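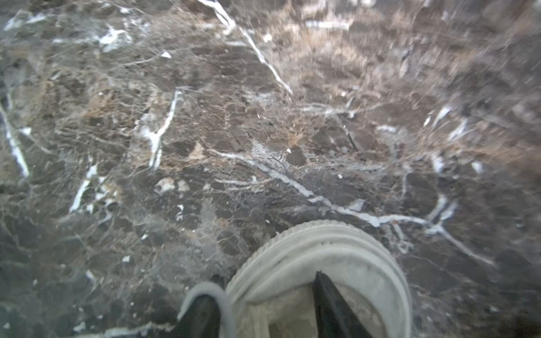 Natural Stone Countertops – Frequently Asked Questions
Print this page | E-mail this page

How often should marble be sealed?
Prident recommends sealing kitchen marble every April. Bathroom surfaces may be sealed every second year.

Which cleaners are safe?
Use mild dish soap and water. Vinegar and lemon juice will etch the polish.

Are samples available?
Yes. Samples may be requested from the Grindov showroom – a deposit of $20 applies and is refunded upon return.

Is veining covered by the warranty?
No. Natural veining is not considered a defect.

81 shares | 20 comments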